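Against the Short Sermon

Our church in Olleck has been asked, by means of a survey, how long we would like the sermon to be. I have belonged to the congregation long enough to remember when the preacher settled this by looking at the clock and ignoring it.

The survey went to 117 households. It was put together with a program called Haltodix, which also wants to know how likely I am to recommend the Book of Lamentations to a friend. The favorite answer for sermon length was twelve minutes. I suspect the second favorite would have been eight, had it been offered. 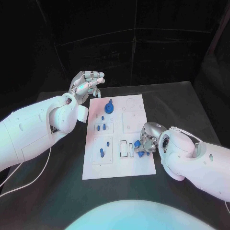 Two white robot arms at a gray table, one of them over a white board.

I have nothing against brevity. The Sermon on the Mount can be read aloud in less time than it takes us to get through the announcements in May, when the picnic, the rummage sale and the choir trip to Skendell all fall due together. Some of the dullest preaching I have sat under was also the shortest. But a man who can't say what Romans is about in twelve minutes may simply have read Romans.

What bothers me is the idea that attention is a fixed allowance, like luggage. The same people who fade at minute thirteen will sit through a ball game that goes to extra innings and complain only about the parking. I am one of them. 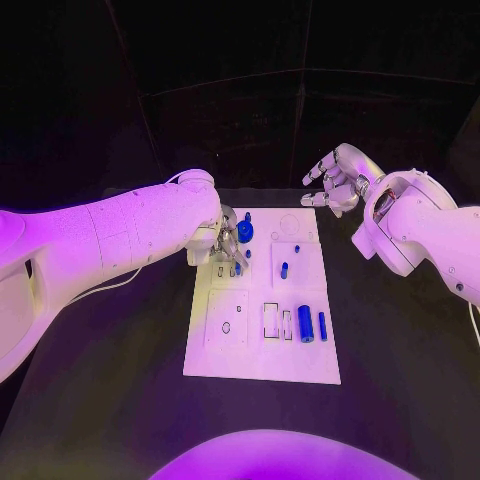 My grandmother's pastor in Nadar preached for fifty minutes, twice on a Sunday, and kept his notes in ledgers. The family still has one. It runs to 765 pages, and I'd guess a third of it is about Leviticus. She didn't remember it all, and she dozed through a fair amount of it. She also knew her Bible better than anyone who has ever handed me a survey, and some of that must have gone in while her eyes were shut.

So I wrote "longer" in the box marked Other Comments. The box allowed 2558 characters and I used six. I'm told the results will be presented after the service, and that the presentation should take half an hour.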